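The club that takes computers to bits

Aarti Garg would like it known that she never meant to run a robotics club. She put her name on a list in February, under the impression that it was for the staff-room fridge, and by the end of the week she had the key to a cupboard and 14 students.

"They'd already picked the project," she says. "I was told what it was. I wasn't asked."

The project is to teach a robot arm to put the processor into a desktop computer. People do this with two fingers and a held breath. The Dotodholm students have been at it for 43 sessions.

"The arm is very good at going where you tell it," says Jolene Halliday, who writes most of the code. "So every mistake is one of ours. I found that quite hard at first." She keeps a log of failed attempts, which stood at 30 on the morning I visited. Angus Sutcliffe, who designs the printed parts, disputes several of them. "Two of those were lunch," he says.

His fixture plate is a sore point. It has a shallow nest to hold the processor so the arm always knows where to find it, and he has redrawn it so often that the files now have names I can't print. Was the last version better? "It was different," says Fouzia Baloch, from the other side of the room.

Fouzia looks after the Flirkport entry, where the team will have to do the whole job in front of judges. She has read the rules more than once and enjoys quoting them. The budget is £2835, and she knows where every pound went. "Mostly on Angus," she says.

I asked Garg what counts as a good afternoon. She thought for a while. "Nobody says 'oh'," she said. "You get to know that 'oh'. It's very quiet and it costs money." 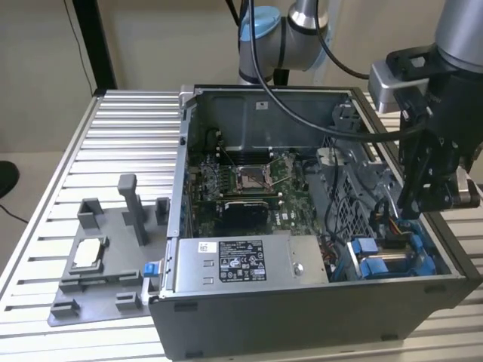

She has no plans to give the cupboard key back, although she did ask me whether anyone had sorted out the fridge. "I'd have been good at the fridge," she said. "I had ideas about shelves." Then Jolene called her over to look at something, and she went.

Dotodholm Robotics Club | Contact us | © 2018 | Back to top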